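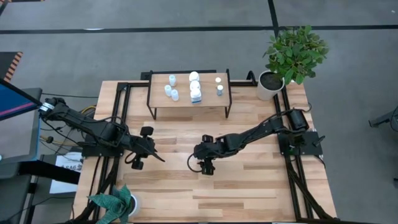
A two-arm workcell with a wooden top and a small raised shelf at the back.

Two-arm workcell (budgeting)

A two-arm workcell is a table, a frame and a pair of robot arms that can reach the same patch of tabletop. I keep this entry for the Grondville shop wiki, mostly for people who have been told to "put a number on it" and don't know where to start. I've done the number twice now and got it wrong once, so take the warnings seriously!

What you are paying for

The arms come first in everybody's spreadsheet, and fair enough, they're the biggest line. But a pair of arms on a pallet does no work at all. You also need something stiff to bolt them to, and I'm a big fan of black aluminum extrusion for this (you can move a mounting plate over by an inch on a Tuesday afternoon without calling a welder). The top can be plain butcher block. We priced a fancy composite top for the Culleo cell and I'm still a little embarrassed about it. Wood takes screws, it sands clean, and a new one is cheap.

Then there are grippers. Quotes love to leave these off, or to include one when you have two arms. Read the line items. If you want a camera on each gripper, that's another line, plus the cable, plus the bracket.

Cables and other small stuff

My first budget had 50 dollars for cables. The real bill was 700, and most of that was longer leads with enough slack for the arms to swing. A cable loop that looks sloppy when the arm is parked may be just right when it's stretched out, so measure at full reach before you order. Add cable ties, spare connectors and a power strip you'd trust.

I also put in a line for "things to handle," meaning the bottles, lids and tubs the arms will practice on, and a bench or riser to set them on. People laugh at this line and then borrow from the break room.

Floor space

Measure the room before you sign anything. The table footprint is the easy part. You want walking room on every side, a spot for a monitor where you can read it from the controls, and floor marking or hazard tape if your site calls for it. At Grondville we tape the floor out first and live with it for a week. The Tanoli cell got turned ninety degrees that way, at the cost of one roll of tape.

Buying new or used

Used arms can be a great deal, and I've bought a pair I love. Ask for the hours, ask which firmware they're on, and ask whether both arms are the same revision. Mixed revisions can mean two sets of spares, and there goes your discount. With new arms, ask what the warranty says about mounting them on your own frame. Skeneson wanted a drawing of ours before they'd agree to cover anything, and it took us a while to produce one.

Lead times

The last pair I ordered took 28 working days from purchase order to dock. The frame parts came sooner, so we had the table built and waiting. Order the grippers the same day as the arms, even if you're still arguing over fingers.

See also: Gripper fingers; Spares cabinet; Floor marking

Last edited Wednesday, April 2, 2025. Prices get another look in May.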